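The Susell gallery should leave its labels alone
May 12, 2025
Print | E-mail

In March the Plarkutora gallery in Susell took the wall labels out of its three main rooms. Visitors are now asked to scan a square by the door and read about the paintings on their phones. I think this was a mistake, and I would like the labels back.

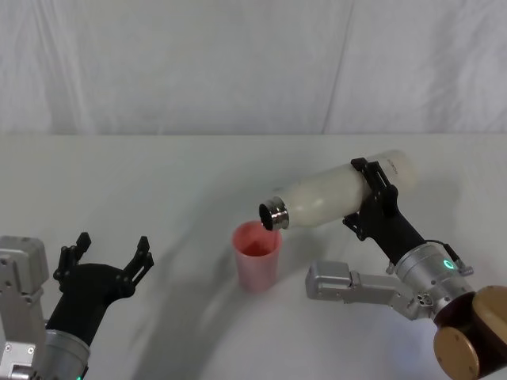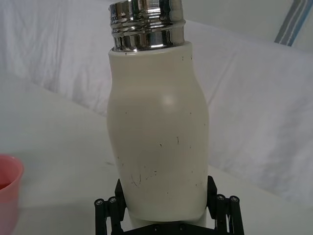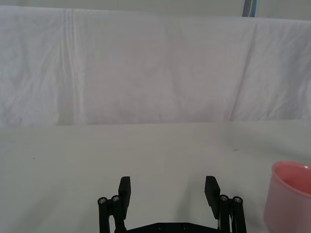 Bottle and cup (first), neck and shoulder of the bottle (second), open gripper (third).

The gallery's argument is that people look at the label before they look at the picture. That is true of me. I walk up, read who made it and when, then step back. I don't see the harm. Knowing that a harbour scene was painted by someone who worked on the boats changes what I notice in it, and I would sooner know on the first look than on the third.

There are 139 works on show at the moment. I went through with my phone on a wet afternoon and got as far as the second room before I gave up. The page, built by a firm called Noltik, lists the works by number, but the numbers are not on the walls. You match them by a thumbnail the size of a stamp. Two of the grey landscapes in the Moen Room look the same at that size, and I still can't say which one I liked.

My mother does not carry a phone that scans anything. She was offered a printed list at the desk, which had the titles and no colour pictures. She went around once and waited for me in the cafe.

I understand that labels cost money. A label has to be written, checked, printed and fixed to the wall, then done again when the work moves. The gallery's newsletter put the bill for the last full set at $1029. Entry is $8. That means 129 paying visitors would cover it, and the place gets more than 100 on a decent weekend.

The better complaint is that the old labels were badly written. Many were. They told you a painter "interrogated" the coast and left out where on the coast it was. I would cut every one of them down to the name, the year, the material, the place and two plain sentences. Set them in large type and put them at a height a person in a wheelchair can read.

Local painters lose the most from the change. A famous picture gets by without its label. Someone from two streets away who has been hung for the first time needs her name on the wall beside her work, where her neighbours will see it.

Keep the phone page for those who want more. Put the cards back up before the winter show opens.

Print | E-mail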